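Lakia and Trullska agree to reopen ferry link and restart trade talks
by Fraser Skinner

Lakia and Trullska have agreed to reopen the passenger and freight ferry between their two main ports, ending a gap of 4 years in which goods had to travel by road through a third country.

The agreement was signed in Wundutley in October after two days of talks between the foreign ministries. It also sets up a joint working group on customs, fishing rights and student visas, which is due to meet every three months.

Ferry services stopped when Trullska withdrew its harbour licence from the Lakian state operator in a dispute over unpaid port fees. Lakia answered by raising duties on Trullskan timber and dairy goods, and both countries called their ambassadors home. The ambassadors returned last spring, but trade has stayed well below its earlier level.

Under the new terms, the ferry will run 6 times a week in each direction, with the first crossing planned before the end of winter. The port fees will be paid in instalments. Neither side would give the final sum, though a Trullskan official said it was lower than the amount first claimed.

Fiona Jardine, who led the Lakian delegation, told reporters that the two governments had kept the list of topics short on purpose.

"We had a long list at the last round and we left with nothing signed," she said. "This time we took the ferry and the customs forms, and we left the harder matters for the working group. There is plenty still to argue about."

Among those harder matters is the fishing zone around the Shirima islands, which both countries claim. The islands have no permanent residents, but the waters are used by boats from both coasts. Last year Trullskan patrols turned back 29 Lakian vessels there, according to figures given to the Lakian parliament. Trullska says all of them were fishing without permits. Lakia says no permits are needed.

The text signed in Wundutley does not mention ownership of the islands. It says only that the two coastguards will open a direct telephone line and will warn each other before carrying out inspections. A proposal for joint patrols was dropped on the first evening.

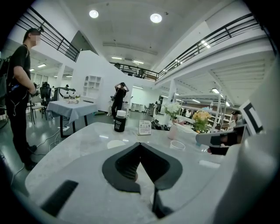
Business groups on both sides welcomed the ferry agreement. Hauliers in Lakia have complained for years about the road route, which adds a full day to most deliveries and two border checks. The Lakian hauliers' association said about 200 small firms had depended on the crossing, and that several had since closed or moved into other work.

Dairy farmers in Trullska were more cautious. The Lakian duties on their goods remain in place for now and will be looked at by the working group at its second meeting. A farmers' union in the south of the country said a ferry was of little use to its members while cheese and butter were still taxed at the other end.

The agreement also has to get through both parliaments. In Trullska the government has a clear majority and the vote is expected to pass without trouble. In Lakia it is less certain. The governing coalition relies on a small coastal party whose members include many fishing families, and its leaders have said they want something firmer on Shirima before they will back the text.

Jardine said she would meet the party's members next week and take them through the coastguard section line by line. She did not rule out a separate statement on fishing – though she said it would have to be agreed with Trullska first.

Visas were the one area where the talks went further than expected. Students from each country will be able to stay for a full academic year in the other without renewing their papers, and the fee for a student visa will be halved. The change does not need a vote and takes effect at the start of the next term.

The working group will hold its first meeting in Lakia, with officials from the two transport ministries also attending. The ferry timetable and ticket prices will be published once the operator's new harbour licence has been issued.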